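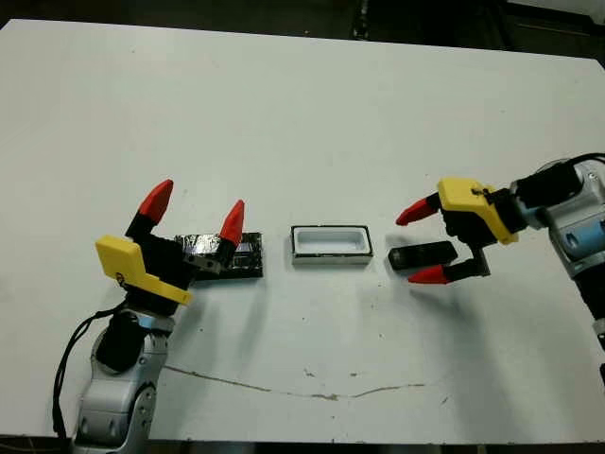

Solveig Lunde had owned the ferry house in Mendmont for sixteen years when the county wrote to say the ferry would stop. The letter was two paragraphs long. She read it standing up, then put it in the drawer with the warranty cards. She did not think of it again until after supper, when she sat down to do the accounts and found herself looking at the table instead. It was a white table, scuffed all over in a dull way, with a long thin line wandering across it, a brownish gray that no cleaner had ever touched. She followed the line with her fingernail from left to right, past a few dark specks, and thought that it looked like the river on the old survey map. Then she opened the account book.

The ferry carried cars from Mendmont across to Cosunby. It took seven minutes in calm water. On the Cosunby side there was a school, a dentist and a grain store. On the Mendmont side there was the ferry house, where people bought coffee while they waited, and up the hill there were the farms. Without the ferry you had to go by the bridge at Rernura, and that was most of an hour if the logging trucks were out.

She sold 131 cups of coffee in an average week. She knew this because she wrote it down. In summer it was more, and she sold sandwiches too, and fishing licenses, and a kind of hard candy that only one old man ever bought.

The old man's name was Navaratnam. He had taught chemistry in Cosunby until he retired, and he still rode the ferry over twice a week to play chess in the library. He came in the morning after the letter and put his coins on the counter.

"You got one too," he said.

"Everybody did."

"Mine had the wrong name on it. It was addressed to the occupant."

She gave him the candy and his change. He unwrapped one piece and put the rest in his coat.

"What will you do?" he asked.

"I don't know. What will you do?"

"Play by mail, I suppose. I did that once with a man in Finland. He died in the middle of a game, and his daughter finished it. She was much better than he was."

The horn went, and he walked down the ramp. Solveig watched the boat go out. There were two cars on it and a tractor. It sat low at the front because of the tractor.

The last crossing was set for the end of July. People talked about it less than she expected. They talked about the price of feed and the new dentist. A woman from the hill farms started a petition and left it on the counter next to the register, with a pen on a string. It got a page and a half of names. Somebody took the pen.

Solveig signed it on the first day and then again, by mistake, in the third week. She crossed the second one out.

Her brother called on a Sunday. He wanted her to sell the house and come live near him. He had found a place with a garage.

"I don't have a car," she said.

"You could get one."

"There isn't anybody to buy this house. It's a waiting room."

"It has a kitchen," he said. "It has a view."

She said she would think about it, and she did, for as long as it took to wash the pots.

In the last week the captain let her ride across for free. She had not been over since the winter. She stood at the rail with her hands in her sleeves and looked back at her own house, which she did not often see from that side. It needed paint. One gutter had come loose at the corner. From the water the building looked as if it had been put down in a hurry by somebody who meant to come back for it.

In Cosunby she bought stamps, a can of white paint and four brushes. The man at the store asked if she was fixing up the place to sell it.

"No," she said. "The gutter too. Do you have brackets for a gutter?"

He had brackets. She carried everything back down to the landing and waited on a bench. There was no coffee on the Cosunby side, and she had never understood how people stood it.

The final boat left Mendmont at six in the evening. Solveig kept the ferry house open and gave the coffee away. Navaratnam came, and the woman with the petition, and a family with small children who had never taken the ferry before and wanted to say they had. The captain blew the horn for longer than usual. When the boat got to the other side, he tied it up there and went home in his brother's truck, by way of the bridge.

She washed the cups. She turned the sign around. Then she did the accounts, and under the number of cups sold she wrote a zero, because that was the number sold, and next to it in smaller writing she put how many she had poured.

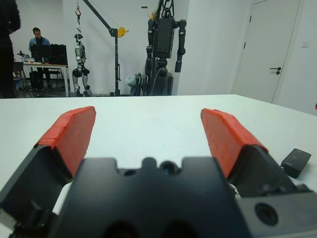

August

The first postcard came on a Tuesday. She noted the date in the account book, 03/08/2021, since there was nothing else to put on the page. It was addressed to her in small square handwriting, and it said only: Pawn to king four. Your move. N.

He lived nearly two miles up the hill. He could have walked down and said it.

Solveig did not play chess. There was a set in the closet under the stairs that had been left behind by the people before her. One of the black knights was missing, so she used a salt shaker. She set the pieces out and moved his pawn for him. She looked at the board through breakfast, and then she went outside and painted the north wall down to the windowsill.

At noon she came in and moved a pawn of her own. She did not know if it was a good move. She wrote it on the back of an envelope, tore the envelope in half, and then found a proper card in the drawer, under the letter from the county.

The mail truck came at two. She gave the driver the card and asked if he wanted coffee.

"Are you still open?" he said.

She looked at the sign. It was still turned around from the night of the last boat.

"How do you take it?" she said.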